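Bench log, Drunorard student team, drive swap task
Sunday, got in just before lunch

Heater in the back bay still clunks but it does get warm eventually, so I left my jumper on the rail and got stuck in. Aurélien had already booted the arm and re-zeroed it (thanks mate), and he'd left me half a pot of coffee, which I count as a good start to any session.

For anyone catching up: the Borkis round of the comp has us handling a drive carrier with blue latches, one arm, no hands in the cell once the clock starts. We've got the grab sorted in simulation and it looks gorgeous there. On the bench it's a different animal! The thing I wanted out of this session was a decent set of wrist views from different approach angles, because the latch detector Edmund trained was fed almost entirely on straight-down views and it goes to pieces as soon as the wrist rolls.

Edmund's count is 1,202 labelled stills so far and he reckons we want 3,000 before the regional. I think he's being greedy, but I've lost that argument before. Anyway, I ran the approach script in manual step mode, paused wherever the overlay got jumpy, and pulled these off the wrist cam.

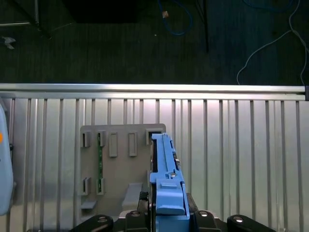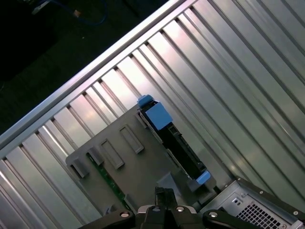
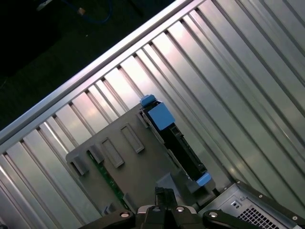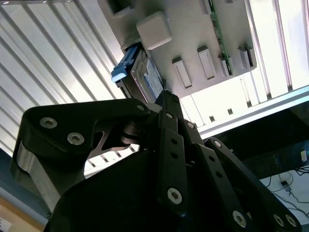 Wrist cam, manual step mode. Blue plastic in every one of them, ribbed metal panel behind the first three.

Notes while it's all fresh:

The long blue part in the jaws (first one) is the grip I'm happiest with. It's standing upright with both inner blocks on it, and the screw head near the middle makes a lovely little landmark. I'd like the detector to use that screw and forget about the outline, which gets muddled with the dark strip down the left side. Edmund, can we add a class for it? I'll do the labelling if you do the config, deal?

Second and third are near enough the same approach with the wrist sitting a bit differently. The bigger latch block up top is dead easy to pick out. The blue bit at the lower end is the one I worry about, it's smaller and it's down close to where the fingers want to go. Also the glare off those ribs is shocking. The overlay kept wanting to call the bright stripes an edge, and I had to drop the exposure to 900 on the slider before it settled down. Aurélien wants to throw a bit of matte cloth over the worst of it. I'm against that, we won't be allowed cloth at the Borkis venue and I'd sooner find out now that we can't cope.

Last one is the odd one, looking up at the underside of the panel with the pointed fingertip just below the drive. The handle's poking out to the left and you can see nearly the whole finger linkage, so it's no good as training data but brilliant for checking clearance. I measured it afterwards and we've got roughly 2 mm more than the Patetti model said we would, which I'll take, thank you very much. I haven't touched the offsets yet, want to measure it again with someone else holding the calipers.

Step mode is still painfully slow by the way. Every pause costs a full re-plan, even if all I've done is stop to look. I had a poke through the Bielecka planner settings and there's a cache flag that's off by default. Switched it on, re-planning got noticeably quicker, then the arm refused to home and I switched it straight back off. Left a comment in the config so the next person doesn't go down the same hole at tea time like I did.

Oh, and the left knob on the teach pendant is sticky again. It's not broken, it just wants a clean. Isopropyl is in the grey cupboard, second shelf, behind the zip ties.

To do
- Edmund: screw head class, and send me the label colours so I match yours
- Me: redo the roll sweep at the lower exposure, both directions this time
- Aurélien: second clearance measurement with me, then we talk offsets
- Whoever's in first: ask the Borkis organisers what the venue lighting is like, we've been guessing since May

Arm parked, e-stop in, files are on the shared drive under wrist_roll. Took my jumper home this time.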